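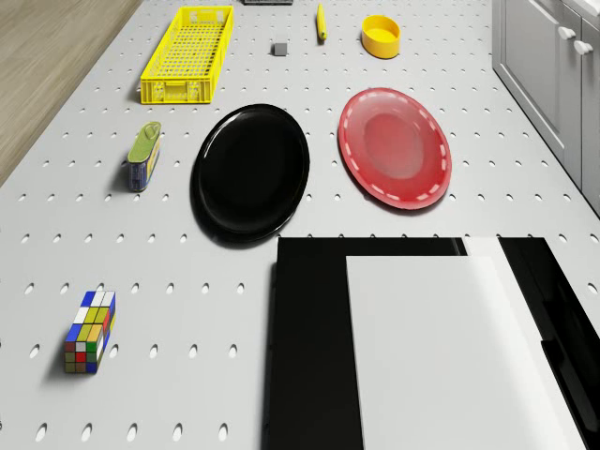

Godari folding step stool, two-step model

Reviewed by Ifeanyi Danladi

I bought the Godari in May to replace a stool whose back leg had started to bend. We have high cabinets in the kitchen and I'm not tall, so a stool gets used here several times a day. I looked at the Pace and the Hamau as well. The Pace was cheaper but didn't lock open. The Hamau was fine, just too deep to fit beside the refrigerator when folded.

The Godari came in a flat box with nothing to put together apart from the four rubber feet, and those push on by hand. One of them was a tight fit. I warmed it in a bowl of hot water for a minute and then it went on.

Opening it takes one hand. You pull the front legs forward until the top step drops and clicks. Closing takes two hands, at least for me, and the catch is under the top step where it's hard to find without bending down. After a few weeks I got used to it, but my mother still asks me to fold it for her.

The top step is 21 inches off the floor. That gets me to the second shelf easily and to the top shelf if I stretch. It feels steady on tile. On the hall rug it rocks a little, so I don't use it there. The maker rates it for 400 pounds — I haven't tested that, but my brother is a big man and changed a light bulb on it without any creaking.

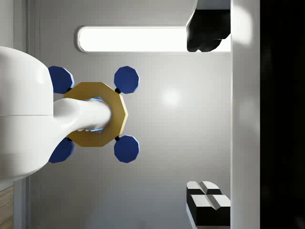
Gold ten-sided plate and dark blue pads

The step treads are ribbed and hold a sock well. They also hold flour, crumbs and dog hair. A damp cloth doesn't reach down between the ribs, so every couple of weeks I take an old toothbrush to them. The paint has chipped in one place, on the left leg where it knocks against the baseboard.

I paid 77 dollars at Vastness, with free delivery. It was on the doorstep in four days. They also sell a three-step version, but it's a good deal heavier and I wouldn't want to carry it up from the basement.

Good: locks open firmly, folds thin, wide top step.
Bad: awkward catch, treads are a pain to clean.

Four out of five. I'd buy it again at the same price.

Posted 24 Dec 2019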